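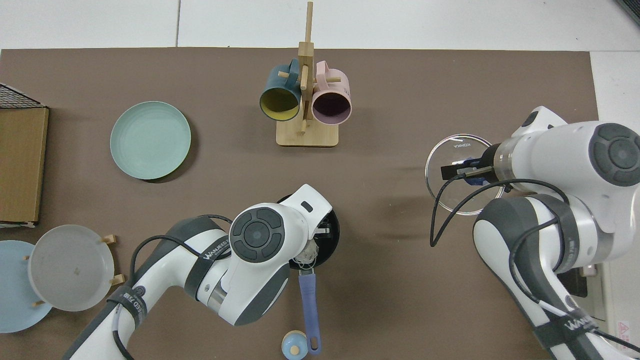

Figura 5. Prueba de agarre a dos brazos: pinza izquierda dentro de la olla, pinza derecha sujetando el bol de vidrio por el borde.

5. Comparación de pinzas en mesa

La ficha de la pinza Iltis promete agarre fiable de «cualquier utensilio de cocina». No dé por buena esa frase hasta completar esta sección con sus propios objetos. Los valores de fábrica de Tolluvska se obtuvieron con bloques de ensayo, y un bloque no resbala como un bol.

1. Cubra la superficie de trabajo con la alfombrilla y deje libre el centro.

2. Coloque el árbol de tazas y los platos en la mitad superior o a la izquierda. El plato en soporte vertical es opcional.

3. Cargue el perfil 151 en el controlador Feng para los dos brazos. El perfil 377 cierra más deprisa, pero en nuestras pruebas no mejoró el agarre del vidrio.

4. Lleve el brazo izquierdo a mano hasta la olla y baje los dedos dentro. Guarde el punto desde el mando circular de la muñeca.

5. Acerque el brazo derecho al bol y cierre sobre el borde, nunca sobre el fondo.

6. Repita la serie con la pinza Usano sin mover los objetos. Si cambia la posición de algo, los resultados ya no son comparables.

Nota: el indicador «agarre correcto» solo confirma que los dedos han encontrado resistencia. También se enciende si el bol está torcido. Mire la pieza – el indicador no basta.

Precaución: los cables de la muñeca deben quedar con holgura en todo el recorrido. Compruébelo a velocidad reducida antes de cada serie.

Precaución: no ponga las manos entre los dos brazos con el programa en marcha, aunque estén en pausa.

Si aparece el error 841 al cerrar la pinza, el manual del fabricante aconseja recalibrar. Pruebe primero a reiniciar el controlador; la recalibración borra los puntos guardados y rara vez hemos visto que resuelva nada.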